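Wevar Adds Large-Scale Botanical Patterns to Its Paste-the-Wall Range

PANGANIBAN, October 18, 2018. Wallcovering manufacturer Wevar today announced the release of Grendden, a range of botanical wallpapers printed at large scale for residential and light commercial interiors. Grendden is available to order now through trade stockists. Retail rolls will follow in April.

The range is printed on a non-woven base. Paste is applied to the wall and the dry length is hung directly onto it, with no soaking time. The base does not expand when wetted, so lengths keep their printed width and seams stay closed as the paste cures. At the end of its life the paper can be pulled from a sound wall in full lengths without steam.

Rolls are trimmed at the factory and supplied with a batch number on the outer label and again on the core. Wevar recommends that all rolls for one room be taken from a single batch. Installers should check the shade of the first three lengths under the room's own lighting before hanging a fourth.

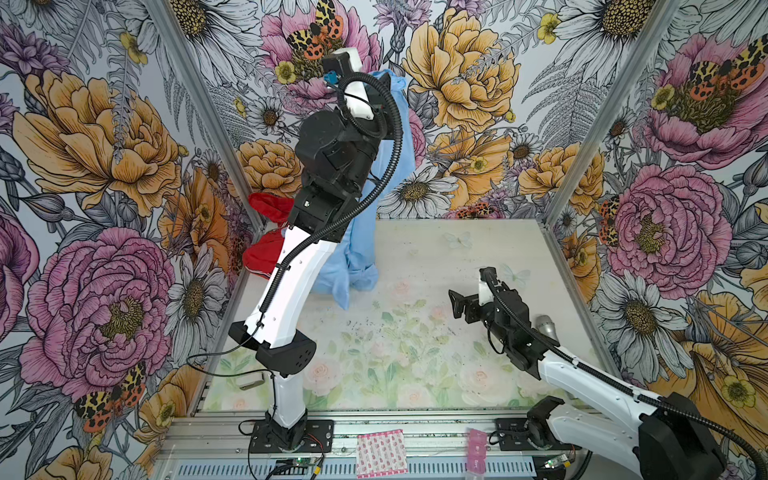
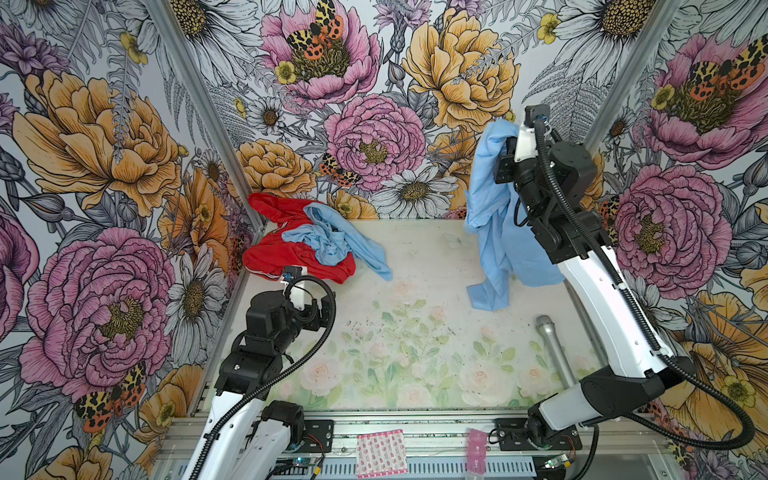
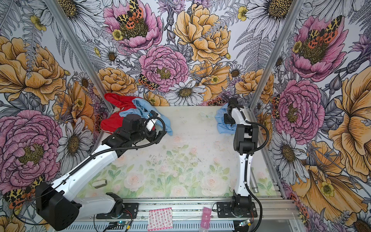
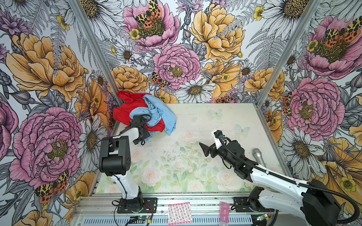
Large-scale floral wallpaper on three walls.

Pattern scale was the main technical question during development. A large repeat uses more paper per wall than a small one, and the waste rises where a wall is only slightly taller than a whole number of repeats. It also makes placement more important. With flowers as large as the yellow and pink peonies on the walls shown, a first length started a few inches too high can put the middle of a bloom into the ceiling line. Wevar therefore prints a small alignment mark in the trim at each repeat, and the installation sheet includes a table of starting heights for common ceiling sizes.

"Most complaints about big patterns are complaints about where the pattern landed," said Ignacio Iwasaki, head of product at Wevar. "We can supply a flat print and a straight edge. The installer still has to choose the center line, and we wanted that choice made on paper before any paste is mixed."

For inside corners, the sheet calls for the length to be split and lapped by a quarter inch, with the second piece hung to a fresh plumb line. Corners that are out of square will show a small loss of pattern. On a dense floral this loss is normally hard to see from standing distance, but it should be placed in the least visible corner where there is a choice. Outside corners may be wrapped if the wall is true.

Samples were tested for wear at the company's Wemeck plant. Each was rubbed with a damp cloth for 3,000 cycles and then checked for color loss against an unused piece of the same batch. The range is rated as washable. It is not rated as scrubbable and should not be used behind a cooktop or inside a shower area.

Grendden is offered in 28 colorways. Standard rolls are 21 inches wide. Orders of 99 rolls or more may be printed as a single batch on request, with delivery times quoted at the time of order.

Full installation sheets and cut samples can be requested from the Wevar trade desk.

Shares: 21 | Comments: 3

paperhanger_dl
Does the alignment mark survive if you double cut the seams? Some of ours get trimmed again on site.

M. Oakes
Would like the starting height table as a separate download. Our ceilings are never a standard size.

tessb
Is the quarter inch lap meant for plaster as well as drywall? The old sheet said an eighth.

Press contact: Wevar Trade Desk, Panganiban | © 2018 Wevar. All rights reserved. | Back to top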